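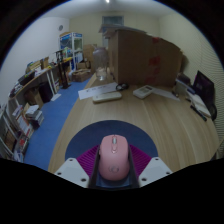
Uldis Ramanauskas wrote:
I would first look at the timestamps before touching the policy. When the training loss is good and the fingers close in the wrong place by the same amount every time, in my experience it is latency between the image stream and the gripper width, and more demonstrations will not repair it.

grekine wrote:
Which latency do you mean, the one in the recording or the one at inference? I compensate only the second. The task is mouse onto pad, single arm, wrist fisheye only. I have 514 demonstrations after filtering (597 before). The policy approaches well and then closes too early, with the fingertips still short of the mouse.

Uldis Ramanauskas wrote:
Both. They are separate numbers and they must be measured separately. If the width signal arrives early in your recordings, the network learns to close early, and it learns it perfectly. Your loss curve will never show you this.

furnier_m wrote:
I do not agree that it is always latency. 83 demonstrations thrown away is a lot for such a simple task. What did your filter remove? If it removed everything where SLAM lost tracking, it probably removed the close views of the table, where there is little texture, and these are exactly the moments you need.

grekine wrote:
It removed episodes with tracking loss longer than 100 ms. I did not check in which phase the loss happened. I will look this evening.
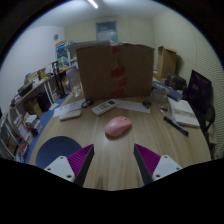
Posted by Ah-rin Baek
February 2, 2023
Re: policy closes too early, wrist camera

We had the same symptom in October with Seo's branch of the Domano recorder, so I write what we did.

Approach frames with open fingers are the useful ones for checking. The object is in front, both tips are visible, and you can compare the width in the log with what you see. We took one episode, stepped through it by hand and wrote down the first frame where the fingers moved. Then we compared with the first change in the width log. The log was ahead by three frames. After we shifted it and trained again with the same data and the same seed, most of the early closing was gone.

Most, I say, and not all. For the remaining cases I think furnier_m has a point. We were also losing tracking near the table. We put back the episodes where the loss was short and interpolated the pose, and this helped a little.

furnier_m wrote:
Thank you. But interpolating the pose near contact is dangerous, I would not advise it. A few millimetres there is the whole task.

Ah-rin Baek wrote:
It depends on the speed of the hand. Our people move slowly near the object. For fast demonstrations I would agree with you.

Uldis Ramanauskas wrote:
Three frames is a typical value for this recorder. Please do not copy it as a constant, it changes with the USB hub.

domano_user wrote:
Can I ask why not simply train longer? I have some 2,000 epochs on a similar task and the grasp became better by itself.

Uldis Ramanauskas wrote:
Better on which objects? If the offset is in the labels, longer training fits the offset more exactly.

domano_user wrote:
On the same ones as in training. OK, I see the problem.

grekine wrote:
I have now checked two episodes by Ah-rin's method. Width log is ahead by four frames in one and by three in the other. So it is not even constant. Does anybody resample by hardware clock, or do you all shift by hand?

Ah-rin Baek wrote:
By hand, per session. Seo has a script that estimates it from the finger markers but it fails when the light is low. I can send it to you if you write me a message.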